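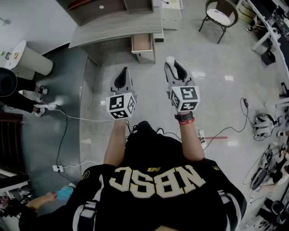
February, varnish trial, second entry

Carried over from last entry: the Ultport oil varnish stays soft on the oak panels and cures normally on the maple ones. Same can, same brush, same shelf in the drying cupboard. Mererid's view is that the oak is at fault, Mircea's is that the can is. The first round can't separate the two, as the oak went on the lower shelf and the maple on the upper one. My layout, my mistake.

Setup for this round

Five panels of each wood, cut from one board each so that grain and age are matched within the set. All faces planed, then sanded by hand to 220. Edges left raw. Panels numbered in pencil on the back, O1 to O5 and M1 to M5.

Panel 1: varnish straight from the can, no sealer.
Panel 2: one coat of dewaxed shellac, then varnish.
Panel 3: wiped with naphtha just before varnishing, no sealer.
Panel 4: varnish thinned with mineral spirits for the first coat only.
Panel 5: varnish from the new can that Viorica ordered through Prostholm, no sealer.

Two coats on every panel, both brushed. Shelves swapped morning and evening so that position evens out. The cupboard hygrometer read 66 percent when the first coat went in. I would have liked it lower. The dehumidifier was on all night and the reading hadn't moved by morning, so either the door seal leaks or the hygrometer is stuck. Bakari is going to put it in a bag with damp salt and see where it settles.

Brushing notes

Old can: skin on top, thin, lifted out in one piece. Liquid below clear, color normal. Strained through a paper cone anyway. A little thicker off the stick than the new can, but I have no viscosity cup to put a figure on it. The Atinga cup we had went to the paint people and has not come back.

O3 flashed off unevenly after the naphtha. A darker band stayed along one edge where the cloth had been wetter. Waited until the band was gone before brushing. If O3 comes out odd, that band should be checked first.

M4 sagged on the lower half. Thinned coat, panel stood up too early. Tipped off with a dry brush, left a few bristle marks. Ignore for hardness, don't use for gloss.

First coat, checked the next morning

Thumb test, light pressure, no twist, center of panel.

O1: prints clearly. Same as last round.
O2: no print. Slight drag.
O3: faint print.
O4: prints, less than O1.
O5: prints clearly.
M1 to M5: no print on any. M4 drags a little in the sag.

O5 matters most in that list. A new can gave the same soft film on unsealed oak as the old can did, and the old can hardened on M1. That moves suspicion off the can and onto the wood or whatever is in it. Mircea points out that both cans could come from one batch. Fair. The batch mark on the old can is under a run of varnish and I could not read it. He will try to get it off with a rag and solvent without taking the ink as well.

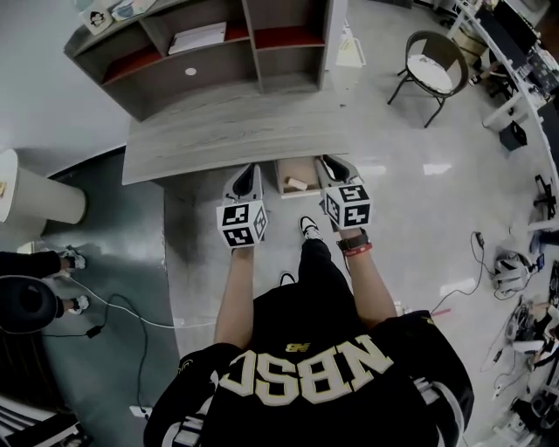 Left the soft panels another full day before touching them. O3 and O4 had firmed up enough to scuff. O1 and O5 still gummed the paper, so those two stay at one coat until they are ready, and the gap between coats will have to be entered separately for them. It spoils the schedule but sanding a soft film would spoil more.

Scuffed the rest with 800 wet, a drop of soap in the water, wiped down, left to dry off, second coat brushed the same afternoon. 800 is finer than the can calls for. I went with it because the coats are thin and the arrises on the maple cut through very quickly in the first round. Adhesion may suffer. If a second coat peels at the cross-cut, grit is a candidate.

On the oak

Aurel checked the offcuts for moisture and found nothing out of line, oak and maple reading alike. So wet wood looks unlikely, at least on the surface. The pins are short and say little about the core.

Extractives are the next suspect. Tannins and other phenolics can slow an oil varnish by tying up the radicals that the drying reaction runs on. The trouble is well known with rosewood and its relatives. With oak it is milder, and plenty of people varnish oak with no sealer and never see it, so I am wary of leaning on this. What fits: the shellac panel behaved, the solvent wipe helped a bit, and the thinned coat landed between. What doesn't fit: Mererid has a tray in the same oak, from the same merchant, varnished last summer with no sealer, and it went hard. Warm room, dry air. Cupboard humidity and extractives together could be enough where neither is alone. That is a guess, and these panels were not laid out to test it.

Viorica asked whether the oak had been near anything oily. The board leaned against the rack where the wax cans are kept. A wax or silicone smear would give fisheyes and I saw none, but I did not look for them on the offcuts. To do.

Second coat, sealed and scuffed panels

O2: hard to the nail after the second night. Even gloss.
O3: hard to the thumb, marks with the nail. The edge with the band is no different from the rest.
O4: same as O3.
M1, M2, M3, M5: hard to the nail.
M4: hard except in the sag.

No cross-cut yet. A week's wait before that, for all of them, or the numbers mean nothing.

Open items

- Hygrometer. Bakari has it in the bag now. Until it is back, treat every humidity reading in this book as doubtful, including those in the first entry.
- Door seal on the cupboard. The strip is flat at the hinge side. Try new foam before buying anything.
- Batch mark on the old can.
- Wipe an oak offcut with white cloth and naphtha, keep the cloth, look at the color against a clean one. Repeat on maple.
- Repeat O1 outside the cupboard, on the shelf over the radiator, from the same board. One panel is enough to see if it prints.
- Ask Movamance whether the bench tops they want are to be oak at all. Their drawing says hardwood and stops there. If they will take maple, the sealer coat comes off the job and the price changes.
- Get the Atinga cup back.

For the time being any unsealed oak in the shop gets one coat of dewaxed shellac under Ultport. Label on the can changed to say so. Aurel to copy this onto the finishing sheet by the spray room door.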